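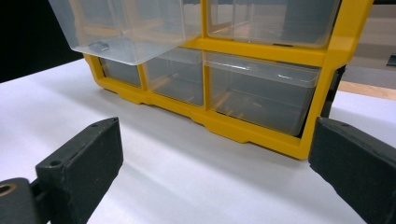
Skarano opens repair and spare parts counter at Biltcombe store

2022-04-09

Household goods retailer Skarano has opened a repair and spare parts counter at its Biltcombe store, where customers can buy single replacement parts for kettles, lamps, vacuum cleaners, sewing machines and other small appliances, or leave an item to be repaired.

The counter stocks 1,024 different parts, from fuses and switches to hinge pins, hose clips and rubber feet. Most can be bought one at a time. Customers do not need to have bought the appliance from Skarano.

It follows a trial at the same store which began in November and was limited to lamps and kettles. During the trial staff took in 83 items a week on average, more than the company had planned for, and the range of repairs has been widened as a result.

Nisha Srivastava, head of repairs at Skarano, said: "People were coming to us with a lamp that needed a new switch, and all we could offer them was another lamp. The switch costs very little and takes a few minutes to fit. We wanted to be able to sell them the switch.

"The trial told us a good deal about what people own and what goes wrong with it. We expected kettles. We did not expect so many sewing machines, and we have had to buy in bobbin cases, drive belts and foot pedal leads that were not on our first list at all."

How the counter works

Customers bringing in an item are given a numbered ticket and a written quote. Simple faults are quoted for while the customer waits. Where an item has to be opened up, Skarano will telephone with a price, normally within two working days. No work is done until the customer has agreed to it.

There is no charge for looking at an item. If the customer decides against the repair, the item is put back together and can be collected free of charge, or left with the store for recycling.

All mains-powered items are tested for electrical safety before they are handed back. The result is written on the ticket, along with the parts fitted and the name of the person who did the work. Items that fail the test are not returned in working order, and the customer is told why.

Repairs carry a six-month guarantee covering the part and the labour. If the same fault comes back in that time, the item will be repaired again at no cost. The guarantee does not cover a different fault on the same item, although customers who think the two are connected are asked to bring it in anyway.

Buying parts to fit at home

Customers who want to do the work themselves can bring in the old part, the model number or a clear photograph of the rating plate, usually found on the base or back of the appliance. Staff will look up the part and check whether it is in stock.

Parts not held at Biltcombe can be ordered from the company's main parts supplier, Lindgren. Orders placed before noon are expected at the store in three to five working days, and customers will receive a text message when they arrive. There is no minimum order and no delivery charge to the store.

Skarano will not sell some parts over the counter. These include internal parts for microwave ovens, which can hold a dangerous charge after being unplugged, and heating elements for appliances that need to be resealed and tested. In those cases the repair has to be carried out by the store or by another qualified repairer.

"Plenty of our customers are perfectly able to change a plug or fit a new brush bar, and we will sell them what they need," said Nisha Srivastava. "There are a few jobs where we will say no, and staff have a printed list so that the answer is the same whoever is on the counter."

Printed fitting sheets are available for the 30 parts sold most often. Each is a single side of paper with drawings, a list of tools and a note of how long the job is likely to take. They are free, and customers can take one without buying anything. A large-print version can be requested at the counter.

What can be repaired

The counter accepts kettles, toasters, irons, table and floor lamps, food mixers, vacuum cleaners, fan heaters, radios, clocks and domestic sewing machines. It also accepts non-electrical items including tin openers, kitchen scales, umbrellas, folding chairs and pepper mills.

It does not accept televisions, computers, mobile phones, gas appliances, petrol-driven garden tools or anything too heavy for one person to carry safely. Staff can give details of other local firms that handle these.

Items should be clean and empty. Vacuum cleaners should be brought in with the bag or dust container emptied, and sewing machines with the foot pedal and power lead. Customers are asked not to take an appliance apart before bringing it in. Where this has already happened, all the loose pieces should come too, including the screws.

Used parts

Working parts taken from appliances left for recycling will be cleaned, tested and offered for sale at a lower price where the maker no longer supplies new ones. Used parts are kept separately from new stock and labelled as used. They carry a three-month guarantee.

Skarano said the used stock was likely to be of most interest to owners of older food mixers and vacuum cleaners. Customers looking for a particular part can leave their name and number, and the store will contact them if one comes in. Used mains leads and plugs will not be sold.

Staffing and training

The counter has created four jobs, two full-time and two part-time. All four posts have been filled, two of them by existing members of the store's staff.

The team has been trained by Farketti, which runs courses in small appliance repair and electrical testing. The training covered fault finding, safe dismantling, soldering, testing and record keeping, and took five weeks. A further course on sewing machines will be held later in the year.

One full-time post is a trainee position open to people with no background in repair work. The present trainee previously worked on the store's tills. Skarano intends to take on another trainee when the first completes the course.

Space for the counter was made by moving the garden furniture display to the first floor. The counter is to the left of the main entrance and has step-free access, a lowered section for wheelchair users and a hearing loop. Seating is provided for customers waiting for a quote.

Prices

Parts start at 20p. The labour charge is set in three bands, at £6, £14 and £25, according to the time the job is expected to take. The band is shown on the quote and does not go up if the work takes longer than expected. Parts are charged in addition.

The store will not recommend a repair that costs more than half the price of a similar new appliance, but will carry it out if the customer still wants it done.

"Sometimes it is a mixer that belonged to somebody's mother and they want it working again, whatever a new one costs," said Nisha Srivastava. "That is up to them. Our job is to give them the right figure before we start."

Next steps

Skarano expects the counter to complete roughly 1,000 repairs in its first three months. It will then review the parts range, the opening hours and the labour bands before deciding whether to open counters at other stores. No other sites have been chosen.

The review will also look at whether to offer a collection service for customers who cannot easily get to the store. In the meantime, a friend or relative can bring in an item on a customer's behalf, provided they have the customer's telephone number so that a quote can be agreed.

Opening hours

The repair and spare parts counter is open from 9.30am to 5pm, and closed on public holidays. Completed repairs can be collected from the customer service desk until the store closes at 8pm. No appointment is needed to leave an item. Tickets should be kept safe, as they are required for collection.

Repaired items will be held for eight weeks. Customers who need longer should let the store know.

Ends

Notes to editors

Skarano sells household goods, small appliances and furniture. The Biltcombe store is on two floors and has its own car park, with a short-stay bay near the entrance for customers dropping off repairs.

The November trial covered table lamps, floor lamps and kettles only. Items left during the trial and not yet collected are being kept at the customer service desk.

The full list of parts in stock can be consulted in a binder at the counter. It is updated at the start of each month.

Nisha Srivastava is available for interview. Requests to visit the counter, and to speak to members of the repair team, should be made to the Skarano press office at least two working days in advance.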